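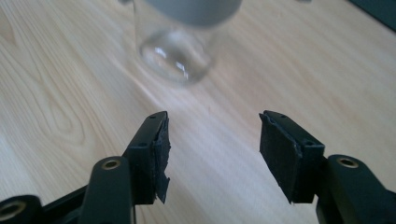

Two Gin Makers, One Name, and a Judge Who Wants It Over With

I've been following the Greleo fight for longer than I'd like to admit, and on Tuesday it finally got moving again. If you drink gin in this part of the state you've probably seen both bottles and wondered if one shop had just stocked the same thing twice. Nope! Two separate companies, both selling a juniper-and-orange gin called Greleo, and each says the other one needs to quit.

The short version goes like this. Dijkstra, the older distillery out past the Terton rail yard, says it came up with the name 17 years ago and has been putting it on labels ever since. Cudby, the bigger outfit with the tasting room downtown (the one with the loud patio), says Dijkstra let the registration lapse, that the name was sitting there for anyone to take, and that it filed the paperwork fair and square. Dijkstra says a missed renewal form doesn't erase all those years of selling the stuff. You can see why the lawyers are having a good time.

What happened Tuesday was a hearing, and I sat through the whole thing on a very hard bench. The judge turned down Cudby's request to toss the case, so it goes ahead. She also turned down Dijkstra's request to pull Cudby's bottles from stores in the meantime, which I think surprised everybody on that side of the room. So both gins stay on the shelf for now, and shoppers get to keep squinting at labels.

The part that perked me up was the argument over 3,000 cases. That's how much Greleo Cudby says it already has bottled and boxed in its warehouse, and its lawyer told the court that relabeling all of it before the holiday season would be a disaster. Dijkstra's lawyer answered that Cudby bottled most of it after getting the first warning letter, so whose fault is that? There was a little back and forth, the judge asked both of them to sit down, and we broke for lunch.

I've tried both, by the way. Dijkstra's is drier and has a peppery thing going on at the end that I like a lot. Cudby's is sweeter, with more orange, and it's the one my friends reach for when there's tonic around. I don't think anyone would mix them up in a glass. On a menu, though, sure, and that's what a good chunk of the testimony is going to be about. Dijkstra says it has a stack of emails from bar owners who ordered one and got the other, plus a few from customers complaining about a gin it didn't make.

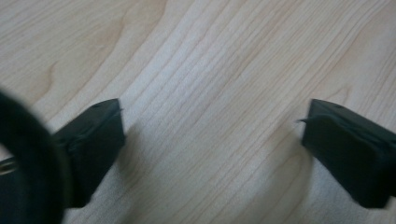

What comes next

The judge gave the companies until September to try to settle with a mediator. They've been through 2 rounds of talks already and both fell apart, the last one over whether Dijkstra would sell the name outright. Cudby's offer is sealed, so don't ask me. Dijkstra's lawyer would only say in the hallway that the family isn't interested in selling, and then she got in the elevator.

If they can't work it out, there'll be a trial in the same courthouse, and a jury will probably get to hear a whole lot about juniper. Cudby put out a short statement Tuesday evening saying it's confident in its registration and plans to keep making Greleo. Dijkstra didn't put out anything, but its shop in Terton was open till eight as usual, and yes, I stopped in on the way home and bought a bottle.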